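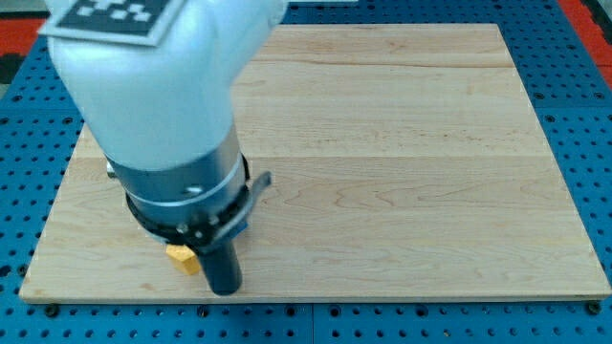 The Tusodcombe Maple Board, Large

I make these in my garage shop, and the large one is my favorite by a mile. It started as a bread board for my sister, who wanted something she could really stretch out on, and then she stopped using it for bread and let the kids play on it instead. So I made her another one for bread. The kids got that one too!

Anyway, it's a big, plain rectangle of maple, and that's pretty much the whole pitch. I don't carve anything into it, I don't put a juice groove around it, and I don't stain it (please don't ask me to stain it, maple goes blotchy and I get grumpy). It's light when it leaves me and it warms up over the years to something closer to honey. Mine at home has gone quite golden on the side that faces the window.

What people use it for

Mostly as a work surface that sits on top of another work surface. I do all my gluing and sorting on mine, and small things like toy blocks show up nicely against pale wood, especially the bright ones. Yellow looks great on it. I've had customers use theirs for puzzles, beads, model kits, rolling out pasta and, in one case, a very serious train layout. If you want one for food, say so when you order and keep it for food.

The finish

I use the Ngau board oil, two coats, with a light sanding in between. It dries to a soft feel, a bit like a well-used wooden spoon. You'll want to oil it again when it starts looking thirsty. At my place that's every couple of months in winter and hardly ever in summer, but your house isn't my house. Wipe it on with an old T-shirt, leave it 30 minutes, wipe off whatever hasn't soaked in.

Don't put it in the dishwasher. Don't soak it either. A damp cloth and a bit of dish soap will get most things off, and pencil marks come out with a regular eraser, which I found out by accident and was very pleased about.

Ordering

I'm working through the list in batches of 9, and the next batch goes out in June. Shipping is flat rate. Boards travel in a double-wall carton with the corners padded (I learned that lesson the expensive way). If you'd like to pick up in person, Friday afternoons are best, and you can have a rummage through the offcut bin while you're here.

There's a smaller version too, the Dimton, for folks with less counter to play with. Same oil and same fuss over the edges, just a lot easier to slide behind the toaster.

Any board that cups or splits in the first 6 months, I'll fix it or make you another one. Send me a picture and tell me where it's been living.

Rizal Pillai
Flila Woodshop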